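Open Day at the Ralotham Institute of Technology

I went to the open day at the Ralotham Institute of Technology on a Thursday in July, mostly because my niece is applying to engineering programs and her parents could not get off work. She took the morning train with me. These are my notes, typed up for the other families in our group who asked how it went.

Ralotham has two campuses. The main one is in the middle of town, a short walk uphill from the station. The other is at Olport, out past the river, and it holds the civil engineering labs, the architecture workshops and most of the first-year housing. Registration was at the main campus. The line went out the door at nine and moved quickly once they opened a second table. You get a paper map, a lanyard and a schedule. The schedule had a mistake in it: the chemistry talk was listed in the old lecture hall and had been moved to the library building. Staff were telling people at the door, but a few families still ended up in the wrong place.

The welcome talk was given by the head of admissions, Benoît Besnard. He spoke for less than half an hour and kept to practical matters. Applicants to engineering need the math exam and one science exam. Architecture also wants a portfolio, and he asked people to stop sending finished school projects only and to include sketches. Students who want to switch departments can do so at the end of the first year if their grades are good enough, but he said the move into computer science is hard because the places are usually full. Someone asked about the waiting list. He said it closes at the end of August and that he would not guess at anyone's chances.

After the talk we split into groups by subject. Ours went to mechanical engineering first, in the Lefèvre Building. It is the oldest part of the institute and it was warm inside, even early in the day. The teaching labs are on the ground floor. We saw a wind tunnel, a row of lathes and a room where third-year students test small engines. The student guide had just finished her third year and answered questions well. She said the workload in the first two terms is heavy, mostly math and drawing, and that most people do not touch a machine until spring. My niece had expected something more hands-on from the start, so that was useful to hear.

Class sizes came up several times. Lectures in the first year are large. The problem classes have 18 students, and each student has a tutor they meet every other week. The guide said the tutors vary. Hers was good.

Electrical engineering was upstairs. It was a quicker visit because the group before us was running over. We were shown one lab with oscilloscopes and a second that was locked. The professor apologized and talked to us in the hallway about the internship term, which falls in the third year. Students find their own placement from a list the institute keeps. Placements can be abroad, and he said the paperwork for those should be started early.

Lunch was in the main dining hall. Visitors paid the student price. I had the lentil stew, which was fine, and my niece had a sandwich. There is a smaller cafe near the library that closes at 4, and I would go there if you are visiting on a busy day. The dining hall was loud and we had to share a table with a family who had driven in overnight. They were comparing Ralotham with a place closer to home and thought the labs were better at Ralotham but the housing cost more.

At one o'clock there was a shuttle bus to Olport. The ride takes a while, longer than the map suggests, as the bus goes all the way around by the bridge. There is a bike path that students say is faster in dry weather. If your child is going to live at Olport and study mechanical or electrical, they will be making that trip every day. I asked the driver about the last bus back and he said eleven at night during term, earlier on Sundays.
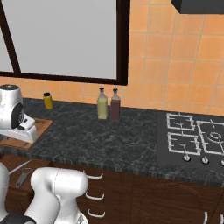 Housing and Student Life

Sachiko Mizuno runs the housing office and led this part of the visit herself. First-year students are guaranteed a room if they accept their place before the deadline. After that they are on their own, although the office keeps a list of landlords and will look over a lease if you bring it in. She said she sees the same problem every fall with students signing for apartments they have not visited, and she asked parents not to pay a deposit on anything before someone has been inside it.

Rooms at Olport come in two types. The cheaper ones are single rooms on a corridor with a shared bathroom and kitchen. The others are in shared apartments for four people. Both have a bed, desk, wardrobe and shelves. Bedding is not supplied. Neither are pots, plates or cutlery, and Ms. Mizuno suggested that students wait until they have met the people they live with before buying any of it. Common areas are cleaned once a week. Residents are expected to wash up after themselves, and there is a charge if it gets bad enough that the cleaners have to do it.

The contract runs from September to the end of June. Students who need to stay over the summer have to apply in April, and international students get first choice of those rooms. Heating, water and internet are included in the rent. Laundry is not. The machines take a prepaid card which you load at the front desk.

There is no meal plan at Olport. Students either cook or take the bus in and eat at the main campus. There is a grocery store a few minutes from the residence and a bigger one near the station. A father in our group asked about food allergies and was told that students can ask to be placed with others who have the same needs, but the request has to go in with the housing form and can't be added later.

We asked about noise. Quiet hours start at eleven on weeknights. The second-year student helping with the tour said it was mostly respected, except in the week after exams.

The Workshops

From the residence it is a short walk to the civil engineering hall. This was the part of the day my niece liked best. It is one big open space with a crane along the ceiling and a strong floor where they load beams until they break. There was a demonstration at half past two with a concrete beam. It took longer than expected and several people left before the end. We stayed. The lecturer explained where the first cracks would form and why the steel is placed where it is, and she let the younger visitors mark the cracks with a pen between load steps.

The architecture workshops are next door. The model-making room has laser cutters, which students may use after a half-day safety course. End-of-year projects were still on display. I don't know enough to judge them, but the timber bridge models were well made, and each one had a card giving the load it held.

Wunier Hall is the newest building at Olport and holds the computer labs and a small library branch. The library is open until midnight during term. It has group rooms that must be booked and a quiet floor with individual desks. We only had a few minutes there before the bus back. The building was still missing some signs, and two of us went up the wrong staircase looking for a water fountain.

Fees and Aid

The financial aid session was held back at the main campus at the end of the day. I would have put it earlier, as a lot of people had trains to catch by then. There are 7 scholarships set aside for engineering students from outside the region, awarded on exam results and a short essay. Need-based aid is handled on a separate form with a separate deadline, and the two can be combined. The woman giving the talk said the most common reason for a delay is a missing tax document. She recommended sending everything together even if it means sending it a little later, as long as it is inside the deadline.

Part-time work on campus is available from the second term. Library and lab assistant jobs are advertised in January. First-year students are limited in how many hours they can take.

Some practical notes for anyone going to the fall open day. Book the shuttle when you register, as the early one was full. Wear shoes you can walk in, and closed ones if you want to enter the civil engineering hall, where they turned away a boy in sandals. The subject talks overlap, so if your child is undecided between two departments, pick one talk and catch the other department's staff at the information tables in the lobby. They were there all day and were less rushed than the people giving tours.

My niece has put Ralotham on her list, with civil engineering now ahead of mechanical. We are visiting one more school before she sends her forms, and I will write that one up as well if people want it. I have a spare copy of the housing booklet and the department brochures for anyone who would like to borrow them.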